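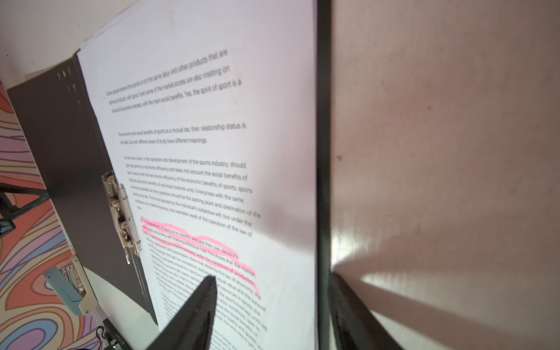
CLILTGATE, December

Maribeth Agbayani files printed papers for the Buenaventura reading room, which holds 1657 typed articles in clip folders. Asked about the one on her list that morning, a paper on the economics of sports, she began with the clip.

"A lever clip grips the left margin," she said. "You don't punch the sheets. You square them on the table, open the lever, push the stack in to the stop and let the bar down."

Her limit is 67 sheets to a folder. Past that the bar sits at an angle and the top pages creep.

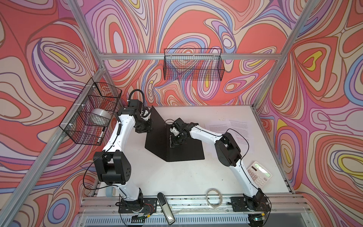

Dark folder upright on a white table, with printed sheets and a calculator nearby.

Agbayani prefers a stiff cover. A soft one bows when it is stood up, she said, and the sheets slide toward the fold. She keeps tape and a marker in a wire basket on the side wall so that the tabletop is left for paper.

The text itself gets little attention at this stage. "I read the first line of each paragraph for the order. This one goes to the micro level, then to sports as an industry. If those two are swapped, a page is in wrong."

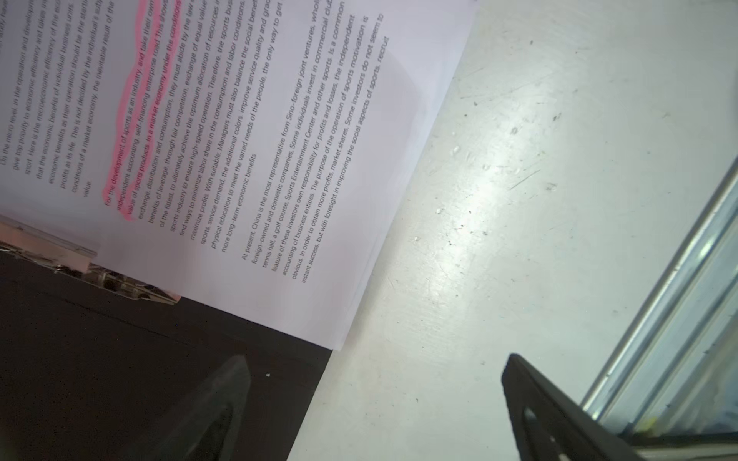 Highlighting and page order

Some articles arrive marked up. Agbayani leaves pink highlighter alone and notes it on the index card. Sheets that come in upside down are turned before they are stacked, never after.

"Turn them in the clip and you crease the corner," she said. She has recopied 19 pages this year for that reason.
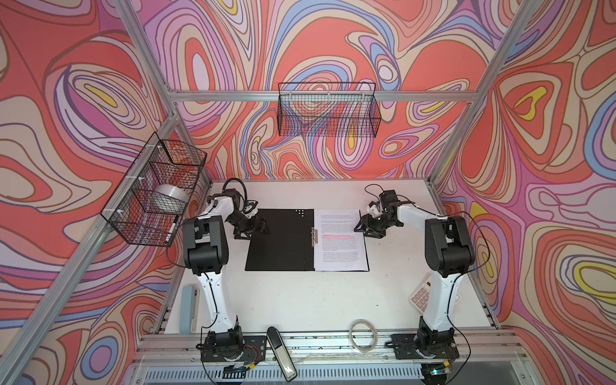
Storage

Filled folders go to the Joston shelves, 125 to a bay, spine out. Siriporn Wannasri checks the numbers against the cards in the afternoon.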